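Mar 12, 2018

# Keeping the supper club going

The woman who runs the Goodall supper club would prefer that I didn't use her name, as she says the people who eat there are far more interesting than she is. I'm not sure I agree, having spent a long and very pleasant afternoon at her kitchen table in Bukport, but she made me such a good pot of tea that I am happy to do as I'm told.

The club began with a pan of soup and a mistake. She had moved to the town in August, knowing hardly a soul, and had invited the people next door for supper. They thought she meant the whole terrace.

"I opened the door and there they all were, with their coats on, holding bottles and a trifle," she says. "I'd made soup for four! So I put a tin of tomatoes in it, and then another tin, and then all the rice I had, and by the end you could stand a spoon up in it. We had a lovely evening. Somebody said, same again next month? And I heard myself say yes."

These days the club meets in the old Goodall reading room, which has a proper kitchen and a very temperamental oven, and supper costs 3 pounds, or whatever you can put in the tin. The menu is decided late, and depends a good deal on what the greengrocer has too much of. She has cooked marrow in more ways than I knew existed.

I asked whether she had ever been trained, and she laughed for quite some time. Her grandmother cooked for a boarding house in Prandano, where the family lived until she was twelve, and she used to stand on a crate by the sink and be given the jobs that needed small fingers.

"Broad beans, mostly. Mountains of them. I couldn't look at a broad bean for years afterwards – I still go a bit quiet when they're in season. But she taught me to taste things all the way through, and she taught me never to be grand about food. If a man wanted sauce on his dinner, he had sauce on his dinner." 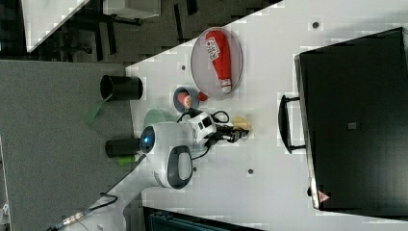 It is a lesson she has had to defend. One regular, a retired baker with firm opinions, thinks that putting ketchup on a fish pie is an insult to the cook, and told another guest so across the table. The two of them didn't speak until the pudding came round.

"I went and got the bottle and put some on mine," she says. "I don't even like it on fish pie. But there we are, and he's been as good as gold ever since, apart from the sighing."

Money is a worry, as it always is with these things. The boiler repair came to 400 pounds, and the roof will want a great deal more. A grant from the Sernico fund, 3000 pounds spread over 2 years, has taken the edge off, and she speaks of the form she had to fill in as other people speak of childbirth.

What keeps her at it, I wondered, when she could be at home with her feet up? She turned her cup round in its saucer for a while before she answered.

"I like the noise," she said. "You're in the kitchen with your back to them, draining the potatoes, and it's all chairs and coughing. Then somebody laughs and it gets louder, and you know they've stopped being polite. I could listen to that all night."

She sent me off with half a marrow cake wrapped in foil, and strict instructions to bring back the tin.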